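First Date Safety Checklist, With Comments

Used by the Derness Singles Supper Circle. Form kept up by Cempaka Pelupessy, who also wrote the comments and takes complaints about them. Last gone over in October.

PART ONE: THE PROFILE

1. Age stated and believable.
Pass, mostly. One gentleman has been 68 for as long as I've run this list. I let it go. Anyone who has been 31 for that long gets a note from me.

2. Photo matches a person.
Run it through an image search. If he turns up as a dentist in one country and a ship's captain in another, mark it Fail, however nice the ship is.

3. "About me" section contains one fact.
Slender, cheerful and easygoing are not facts. "I keep bees" is a fact. So is "I owe my brother money," and I'd have more time for the second fellow.

4. No request for money, gift cards or help with a customs fee.
Automatic Fail. A member last year was asked for $3739 to free a suitcase from an airport. She asked what was in the suitcase and he stopped writing.

5. Will do a short video call.
Pass if the call happens. "My camera is broken" is good for one week. After that he can borrow a camera.

PART TWO: BEFORE YOU LEAVE THE HOUSE

6. Meeting place is public and you picked it.
Madik on the corner is fine: bright, loud, staff who look up. Minhas has better food but the back booths are so dark I once shook hands with a coat. Ask for a table by the window.

7. A friend has the name, place and time.
Write it down. "Some guy, somewhere, sevenish" was handed in to me as a completed item and I handed it back.

8. You have your own way there and your own way home.
This includes the bus. The 16 stops running earlier than you'd like, so check.

9. Phone charged, location shared.
Comment from a member: "What if he thinks I don't trust him?" You don't. You met him on Ivix.

10. Home address not given out.
That covers the street, the building and "the one with the yellow door." One member kept quiet about all of it and then had him mail her a book.

11. Clothes you can walk fast in.
I make no other ruling on clothes. People keep sending me outfits to approve and I keep marking them N/A. Clean will do. If it came out of a heap, give it a shake and look at it in daylight.

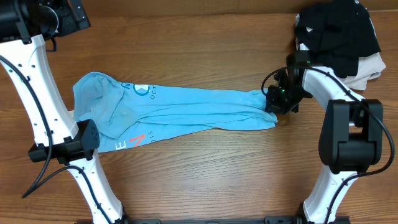 Shoes are another matter, and I will fail a shoe. You should be able to get down a flight of stairs in them without holding on to anybody.

PART THREE: DURING

12. Drink stays in sight.
If you go to the restroom, order a new one when you're back. Yes, even if it was the expensive one.

13. Check-in text sent at the one-hour mark.
A thumbs up counts. A picture of the dessert counts only if you agreed on that beforehand — otherwise your friend is just looking at dessert.

14. Exit line ready.
"I'm going to head home now" has never been improved on. Please retire the sick aunt.

PART FOUR: AFTER

15. Home text sent.
Late ones get a phone call from me, and I don't call quietly.

16. Bad behavior reported to the site.
Take screenshots before you block. Ivix sends back a case number; copy it onto the form. Mine was 1731 and I still have it.

Signed forms go in the box by the coats at the next supper. Blank forms are underneath the signed ones, so please stop reading the signed ones.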